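Robot Learning Practicum, Handout 9
Gathering Demonstrations (or: How to Spend an Afternoon Reaching for a Cup)
Instructor: Rimantas Venckus. Lab questions to Helju Pētersons, who has heard them before. 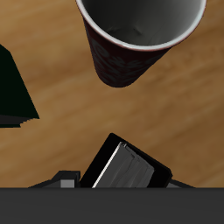
What you turn in

Each pair records 400 demonstrations in the simulator. The task is to reach the red paper cup and grasp it. A toddler manages this without a syllabus. Your policy will need the 400.

Use the wrist view. If you can't see both the gripper and the cup at the start, reset.

Before each episode

Move the cup. Students love to leave it in one spot and then report a wonderful success rate, for that spot. Change its tilt too, and start the gripper from a different height every 20 episodes.

While driving

Go slowly and commit. If you hover for ten seconds deciding, the model will learn to hover for ten seconds, with none of your inner life to excuse it.

Missed grasps: keep the episode if you recovered, and tag it "recovery." If you flung the cup off the table, delete it. Araceli Ponce's section kept theirs last August and trained a very confident flinger.

Splitting the data

Hold out 2 cup positions entirely. Don't peek at them, tune on them, or "just check" them.

Due November 20, 2020, in the Surbridge folder. Late sets go to Helju, with an explanation.

Reading for next time: Ponce's notes on action noise, first half only.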